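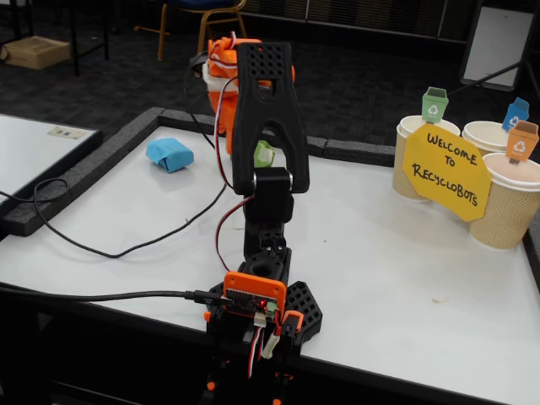

About Plomora

Plomora supplies cups, cloths and table things to people who serve hot drinks away from a proper kitchen. Our customers are village halls, church groups, playgroups, sports clubs and small offices. We work from a unit on the edge of Arnham and send out orders all over the country.

What we sell

Paper cups are most of the business. We keep corrugated cups in a light tan with a white rim, and plain smooth ones in white. The corrugated sort has an outer layer of ridged paper, so it can be held without a second cup or a sleeve. Both come in packs of 100 or boxes of 200. Lids are sold separately, as plenty of halls don't want them.

We also sell folded cloths for wiping down. Light blue is the usual colour and orange can be ordered. Some customers keep one colour for tables and the other for the sink – we leave that to them.

The Prastora range is our own. It covers paper napkins, table roll and wooden stirrers, and it is the cheapest way to fit out a tea table if you are starting with nothing. The Lo range is smaller and is meant for children's parties, with shorter cups and brighter napkins.

How we started

The firm began as a market stall selling tablecloths. People running fêtes kept asking for cups as well, so we bought in a few boxes and they went quickly. After two summers we gave up the stall and took the unit. Tablecloths are still in the catalogue, on the last page.

Ordering

The catalogue has 305 lines at present. Orders placed before noon are packed the same afternoon. The smallest order we send is 6 packs, which can be mixed. If you live near Arnham you can collect, but please ring first so that the order is ready at the door.

We don't print names or logos on cups. We are asked often, and the quantities needed are far too large for most of our customers.

Samples

Clubs and schools can ask for a sample bag. It holds a few cups in each size, a cloth and a sheet of prices. New prices come in each September, and old sheets are honoured until the end of that month.

Returns

Unopened packs can be sent back for a refund. We can't take back opened cups or napkins. If a box arrives crushed, tell us how many packs are spoiled and we will replace them – there is no need to return the damaged ones.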